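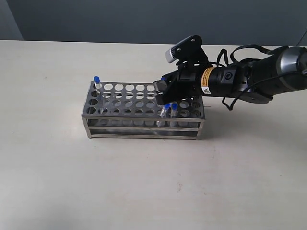

Fig. 1. Stainless steel test tube rack.

Road salt in Rastthorpe creek, final report
Jelle Desmet, Environmental Science project

Question

Does the salt the town puts on the roads end up in the creek, and how long does it stay there? My guess at the start was yes, and a few days. First half right.

Background

Road salt is mostly sodium chloride. It melts ice by lowering the freezing point of water, then it washes off with the melt and goes wherever the storm drains go. In Rastthorpe most drains on the east side empty into the creek just below the Mertens Street bridge. Salty water carries electric current better than fresh water, so a conductivity meter gives a quick idea of how much salt is in there. It doesn't say which salt. More on that under problems.

Sites

Site A: upstream of town, behind the Gurar farm stand. No drains above it that I could find on the town map.
Site B: right under the Mertens Street bridge, next to the big outfall pipe.
Site C: the footbridge by the ball fields, well downstream.

Method

Started in November before the first salting so there would be a baseline. Samples taken before school, from the middle of the creek where I could reach it, from the bank where I couldn't. Bottle rinsed three times with creek water first. Let samples come up to room temperature, then read conductivity in microsiemens per centimeter. Meter calibrated with the standard solution before each batch. Three readings per sample, wrote down the middle one.

Results

Baseline, Site A: 176
Baseline, Site B: 499
First thaw after salting, Site B: 1474
Same morning, Site C: 1279

Site A hardly moved all winter. Site B jumped with every thaw and came down slowly, and it never got back to the baseline before the next storm hit. Site C followed B but a little lower, probaby because the side stream by the ball fields waters it down.

What surprised me was B being so much higher than A before any salt was put down. Could be salt left in the soil and groundwater from other winters. Could be something else coming out of the pipe. Can't tell from this data.

Problems

Missed two thaws (sick, then the bank was too icy to get down safely). No flow measurements, so I can't say how much salt total, only how strong. Chloride strips would of been better than conductivity alone, ran out of budget. Also only one winter.

Next time

Keep sampling into summer to see if B ever drops to where A is. Add a site inside the side stream. Ask the road department for salting dates instead of going by what the street looked like.

Data tables are in the appendix, graph of Site B is on the last page.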